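Home Explore Notifications Messages Lists Profile More

Archana Tripathi
I was let go from Khurana in October, after eleven years in payroll. A few people have asked what the months since then have been like, so I'm writing it down in pieces.

I have a degree in accounting, a master's in business and two certificates the company paid for. I mention it only so you know what was on the résumé. It was a good résumé. Dilani Roy in HR told me so while she was handing me the exit forms.

The reason on the letter was "restructuring." My team did payroll for 2853 people across the Neltbridge sites. The work was moved to an outside firm and five of us went the same afternoon. We were told at 2 p.m. and our logins stopped at 2:30.

I applied for my first job that night. I thought it would take six weeks. I had told my sister six weeks and I had told the bank six weeks.

By spring I had sent 101 applications. I kept a spreadsheet, being who I am. Columns for date, company, contact, reply, next step. The "next step" column is mostly blank.

Nine phone screens. Four real interviews. One of them went to a third round, and then the manager who liked me left the company himself. I had a nice note from him.

Two places said I was overqualified. One said they wanted someone who had used a certain payroll system in the last 12 months. I had used it for six years, but the version before.

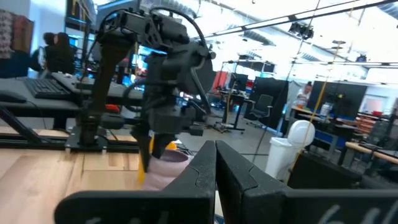 Archana Tripathi

Money, for those who asked. Severance covered nine weeks. After that it was unemployment, and then savings. My rent went up at renewal, so I moved into the back room at my cousin's place and sold the dining table and the good chairs.

I had a health plan quote for $1082 a month to keep what I had at work. I didn't take it. I went without for a while, which I don't recommend, and then got a cheaper plan that covers less.

What I did not expect was how quiet the phone got. I had lunch with the same people for years. Yolandi Ngcobo called every couple of weeks and still does. She was in the group let go with me, and she found work before I did, and she sent me every opening she saw.

I did go for help with the interviews. There's a job center near the library with a counselor named Kálmán Pap. He had me answer "why did you leave" out loud until I could do it in two sentences. Before that I was taking five minutes and sounding angry.

He also cut my résumé from three pages to one and took off the dates on my degrees. I argued about the dates. I got more calls with them off.

I started at Vonov last month. It's bookkeeping for a small office, three days a week, and it pays less than I made at 30. They may add a fourth day after the summer.

If you were laid off recently: file for unemployment the same day. I waited 12 days out of embarrassment and lost a week of benefits.

Download your pay stubs and reviews while you still can. I had to write to Khurana three times to get mine.

I'm still applying for full-time work. If you know of anything in payroll near Neltbridge, my messages are open.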